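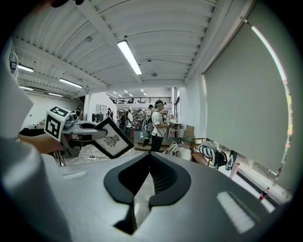 **Ticket: dogs marked as homed keep coming back to the "Available" page**
Status: closed, grudgingly
Affects: Stindach Greyhound Homing website, kennel list

**Reported**

Han went to her new home in April. The website disagrees. Every night her page goes back to "Looking for a sofa" and by breakfast we have had more emails asking to meet her. She is a very pretty dog and I can't blame them, but she has a sofa, and by all accounts she has most of it.

Zulten has the reverse problem. He is still in kennel 15, barking at the wheelbarrow, and the site says he has been homed. He has had no enquiries at all and I feel he knows.

**Tried first**

- Changed Han to "Homed" and saved. Fine until morning.
- Changed it again, with feeling. Same.
- Cleared the browser, as the help page suggests for every complaint including, I think, fleas.
- Deleted Han's page. She came back overnight with her old photo and a spelling mistake I corrected last year.

**Reply from site support**

Please check whether anything else writes to the kennel list. The spelling mistake suggests an old copy is being loaded over the top of yours. Is there an import set up?

**Our answer**

There is. When we took in the dogs from Sternach we were sent their spreadsheet, and it was set to load every night at 2 am so that both kennels could work from one list. Sternach closed its kennels and stopped updating the sheet. The import carried on without them.

The sheet has 70 dogs in it. We have 62 on the site. I had put the gap down to my arithmetic.

**Found**

The import matches dogs by kennel number and takes no notice of the name. Han used to be in 15. Zulten moved into 15 the day she left. So at 2 am the old sheet finds a dog in 15, decides it must be Han and makes her available, and then my "Homed" from the day before gets hung on Zulten. The pair of them had been swapping lives nightly for weeks.

Two others were affected. One is a lurcher who was listed as a bitch, good with cats. He is neither.

**Fix**

1. Turned off the nightly import.
2. Restored the list from the last backup I trusted and went through it against the kennel book, which is paper and has never updated itself.
3. Gave each dog a number of its own that stays with it when it changes kennel.
4. Set the page to refresh every 30 minutes, so a change shows before people set off in the car.

**After**

Three mornings on, Han is still homed and Zulten is still available. He's had one enquiry, from a couple who wanted to know if he was quiet. I said he was very fond of wheelbarrows.

Reopened once by me, in a panic, when Han vanished from the list altogether. I had the filter on "Males only". Closed again.

Still to do: the lurcher's page needs rewriting, especially the bit about cats.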